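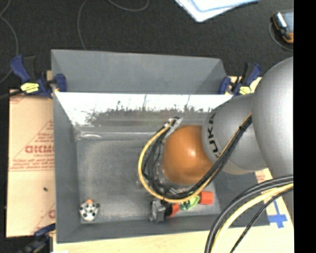 KUKA arm over a gray bin

Print this message | E-mail this message | 4 replies

Subject: Re: [plilthorpe-riders] The 90 in December
November 12, 2025

> Has anyone seen the new timetable? The one posted at
> Drarncombe says the 90 stops at Belhaj Street until
> December, and the one on the bus says it never did.

I have boarded at Belhaj Street every morning this fall, so either the bus stops there or I have a very rich inner life.

My copy of the timetable has the 90 leaving Plilthorpe five minutes after the 99, which is handy for anyone who enjoys watching the 99 pull away. In December the gap goes to 30 minutes. Bring a book — a long one.

I wrote to the transit office and got back a survey about how easy it was to write to the transit office. I gave it high marks.

Does anybody still have the old fold-out map? Mine went through the wash.

Shares: 2

Recent in this list:
Transfer slips at Drarncombe
Lost: one gray glove, left
Urnico lot closed to park-and-ride
Bench at Belhaj Street, again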